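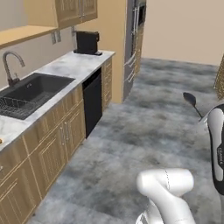
Simulated kitchen, sink and dishwasher side

Can a robot do my dishes yet?

Carmela Costa
September 2019
OK so I've been playing with a kitchen simulator my nephew put on my computer and now I'm hooked. In there the arm has a ladle or spoon and a dishwasher right under the counter next to the sink cabinet. How far off is this in a real house? I'd pay up to 2,000 dollars, no more - I hate dishes that much.

Settimio Farina
Pretty far, I'm afraid. I fix packing machines and they're great when every box is the same. Your sink isn't. Wet glasses, forks stuck under plates, that wire rack... A sim lets you try the same grab 200 times and break nothing. My real one at the shop drops a mug and I'm sweeping. For your budget, get a quieter dishwasher and load it yourself.

Fiore111
my brother in law says two years. he said that last February too lol

Carmela Costa
Thanks both! Back to the sponge then - I'll keep playing though.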